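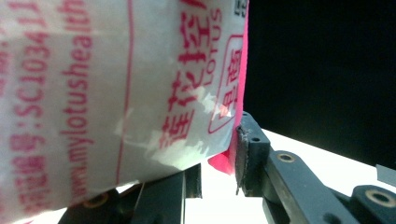

Oddur Brynjólfsdóttir objects that flexible pouches should not be taught alongside rigid tubs at all, on the grounds that a film has no fixed shape to measure. The objection is fair for dimensions. For labeling and reclosure the two belong together, and this unit keeps them together.

Unit 8. Flexible and rigid packs for dry goods

8.1 Print on film
A printed film creases wherever the fill shifts. Glossy film also returns glare, so a code that reads well on a flat proof may fail on the filled bag. Place item codes away from the seals and the main fold. In the Herkoro exercise, read each code at 150 mm under the bench lamp, then again after turning the bag a quarter turn. Record both readings.

8.2 Decanting
Powders and granules are often moved from the bag to a cup or tub before use. The label stays behind with the bag. Batch number and date must therefore be copied to the second container before the fill is poured.

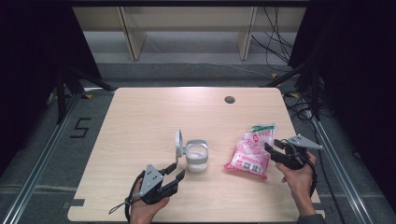 Copy them in full. A shortened batch number was the main fault in the Weerasinghe worksheets, where 991 was entered for two separate lots.

8.3 Lids
Check the rim of the lid before fitting. Set the lid down on its outer face and look for powder on the inner side. Wipe, fit, and press at the corners first.

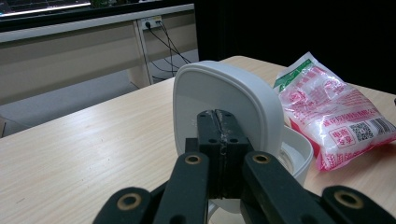
Fig. 8.3. Lid on edge, with container and printed bag.

Reading for the next session: Cudado handout, section 3, on seal width. Bring the Brurncombe test sheet with the first column filled in.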